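Everyone at the open day wanted to know how fast it was. Wrong question, I think.

I went along to the Hormont open day in August, mostly because it was free and there was a bus. Twelve stands, one big hall, terrible coffee. The big draw was Salinas, their drinks robot, which makes a fruit tea start to finish behind a sheet of perspex. Queue right round the hall by 11am. I waited 22 minutes and got a mango thing. Nice enough. Bit sweet.

And the pouring was good, I'll give them that. Smooth, no drips, hardly a sound. People clapped. Then it came to the lid, and the arm slowed right down, had a go, backed off, had another go. A chap from the firm leaned in through the side hatch and finished it with his thumb. He did it so quickly I doubt most of the queue noticed. I noticed, I used to work in one of these shops.
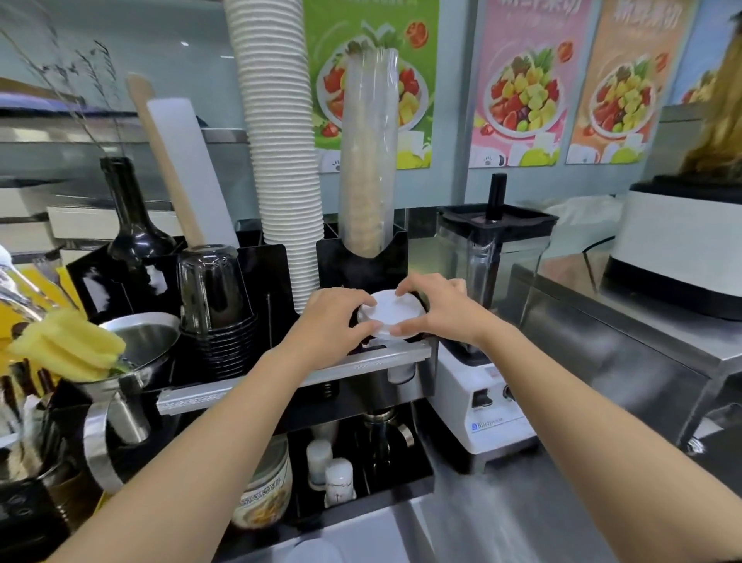 Words: our high street columnist
Filed under Opinion / Work

Lids are hard. Anyone who has done a Saturday shift will tell you. Two hands, thumbs on top, fingers curled under the rim, press, and you feel it go. Cups aren't all the same either, paper ones give a bit, the clear ones crack if you lean on one side. You learn it in a morning and then never think about it agian.

Look at what else is on a real counter. Stack of paper cups taller than your arm. A jar, little bottles, a blender, sponges piled on a steel pitcher. Hands find their way round all that. The demo counter at Hormont had a cup, a lid and a spotless white worktop. Of course it looked good.

The talk after lunch said Salinas can do 126 drinks in a shift. Fine. My old shop did 100 before the schools were out, on a hot day, with two of us and a broken ice machine. I put that to the woman giving the talk and she was decent about it, said lids were "the bit we're still working on". More straight talking like that please. The leaflet didn't mention lids at all.

I'm not against any of this. Lid after lid does your wrists in, mine still click. If a machine wants that job it can have it, and I would of happily handed mine over by week three. But then show us that job. Put the thing on a messy counter at four in the afternoon with a queue and a wonky batch of cups, and leave the side hatch shut.

And tell the staff first, before the crowd with the free tote bags. I asked at two stands whether anybody who makes drinks for a living had been invited. One didn't know. The other gave me a pen.

Next open day is in spring, apparantly. I'll go. I want to see the lid.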